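My neighbour on the night trains

I've been meaning to write this one up since December, when I finally got my downstairs neighbour to sit still for two hours and let me ask her things. She asked me to leave her name out ("I'm not being googled by my grandchildren") so she's just my neighbour here. For most of her working life she was an attendant on sleeping carriages, making up the bunks and bringing the tea and waking people at horrible hours so they didn't miss their stop.

I knew a bit of this already because you can't live above someone for six years without picking things up through the recycling. But I'd never heard it from the start, so I took a cake down and my phone to record on, and she told me straight away the cake was dry. She was right. We ate it anyway.

How she got the job

She didn't set out to work on trains at all. She wanted to be a florist, and did a year in a shop in Norholm, where she grew up, until her hands got so cold and cracked that her mother made her stop. Then a card went up in the post office window asking for carriage attendants, and the card said no experience needed and must be able to lift.

"I could lift," she said. "I'd been lifting buckets of chrysanthemums for a year. I went in for the interview and the man asked me to pick up a mail sack and walk to the door with it. I did that and he said, can you start on the late one? I said what's the late one? And he just laughed."

The late one was the overnight from Norholm down to Salcedo, and she did it for most of the next thirty years, with a few breaks for babies. She still calls it the late one. If you say "the sleeper" she'll know what you mean but she pulls a face.

Her carriage was number 3615, and she said it the way other people say the name of a dog. There were newer ones she could have moved to, and she turned them down twice. "The new ones had a heater you couldn't argue with. Mine had a handle. If it was cold you turned the handle, and if it was still cold you kicked the panel underneath. I knew exactly where to kick."

I asked if she got any training for any of this and she said she was given a booklet, which had a very good page on folding blankets and nothing whatsoever about drunk people.

What people are like at three in the morning

I think this is what I'd really come for. I've only been on a night train twice and both times I lay there wide awake, feeling every set of points, convinced that everyone else in the carriage was sleeping beautifully.

"Oh no," she said, very pleased. "No, no. Nobody slept before one. They all lay there thinking the others were asleep. I'd walk down the corridor and you could hear them all being quiet at each other."

She had a whole theory about it, which is that people aren't kept awake by noise so much as by not knowing what the noise is. So when she had a nervous one she'd stand in the doorway for a minute and tell them what was coming. There'll be a bang when they change the engine, and then we go over the river and it sounds hollow, and after that it's smooth till five. Most of them dropped off before the river.

The ones who couldn't sleep at all came and found her. She had a little cubby at the end of the carriage with a folding seat and an urn, and somebody would always turn up in their coat and nightclothes pretending they wanted water. She heard about divorces, and a lot about operations, and once the entire plot of a novel a man was going to write (she's kept an eye out, it never appeared). A woman on her way to meet a sister she hadn't spoken to for years practised her first sentence on her, over and over, until they both agreed it was too long.

"What did she end up with?" I asked.

"Hello."

I'd have liked to know how that went! But of course you never found out, and I got the feeling she'd made her peace with this a long time ago. They got off at Salcedo and she stripped the beds.

On keeping warm

You'd think a person who'd spent thirty years being cold at night would have strong opinions about clothes, and you'd be correct. I got a good quarter of an hour on this and I've cut it down a lot.

Vests, yes, always, two if you've got them. Gloves are no use because you're forever taking them off to do buttons and tickets and tea. Hats make you look as if you're leaving. What counts is feet, since everything in a carriage that's going to be cold is down by the floor, and if your feet go you may as well give up and be miserable. She bought hers off a stall by the station in Mamevetti, where the train had a long stop, and they were the ugly thick kind, all loops inside and out, which she wore a size too big. She was still wearing socks like that the afternoon I went down, and she made me feel one.

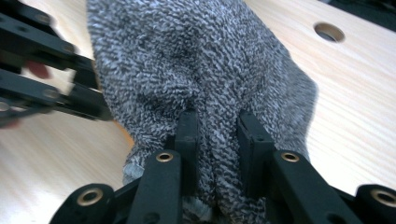

The tea question

Everyone who worked the late one was known for something, she told me, and she was known for tea. I said surely tea is tea, and there was a bit of a silence.

Her rule was that you never filled the urn at Norholm, because the water there tasted of pennies. You ran it a quarter full, just enough to be legal, and topped it up at Mamevetti where the water came off the hills. This meant that anyone wanting a cup in the first couple of hours had to be put off, and she had a number of ways of doing that, some of them not very honest. "I'd tell them it was just coming up to the boil. It could be just coming up to the boil for ninety minutes if I needed it to."

She brewed it in a big brown enamel pot that she took home with her between shifts so it wouldn't go missing. One winter a fare cost 400 more than it had the year before, and the passengers were all in a terrible mood about it, and she says she got through it on biscuits. She bought them herself. She never claimed them back and she'd like it noted that she could have.

The worst night and the best one

The worst was a snowdrift. They stopped somewhere past the last proper town and stayed stopped, and the lights went down to the little blue ones. She had a full carriage, a baby, and an elderly man who'd decided he was going to walk. She didn't argue with him. She asked him to hold the torch for her while she went through the blanket cupboard, then to hold it while she handed them out, and then to sit with the baby's mother and keep it pointed at the bottle. By the time he'd finished being useful it was getting light and there was a plough coming.

"You can't tell a man like that to sit down," she said. "You have to give him a torch."

The best night was hardly anything. It was summer, the carriage was nearly empty, and somebody in compartment two had left the corridor window open. They were going along by the sea very slowly, waiting for a signal, and she sat on her folding seat with her shoes off and ate a peach. That was it. I waited for the rest but there wasn't any. She said it must have been forty years ago and she could tell me what the peach was like, and then she did.

Afterwards

The late one stopped running a good while before she was ready to stop. She got a clock and a letter, and the letter had her down as "Worker", with a capital W, and her staff number, 507, where the name should have gone. She thinks it's the funniest thing she owns. It's framed in the loo, and I'd been looking at it for years without having the faintest idea what it was.

I asked whether she still wakes up at night and she said every night, at ten to five, for Salcedo. She doesn't mind. She puts the kettle on, and if it's raining she stands at the back door and listens to it, and then she goes back to bed until eight. I've heard that kettle through the floor so many times and always assumed it was the boiler.

She wants me to come down again in the spring so she can tell me about the dining car people, who she couldn't stand. She's asked me to bring a different cake.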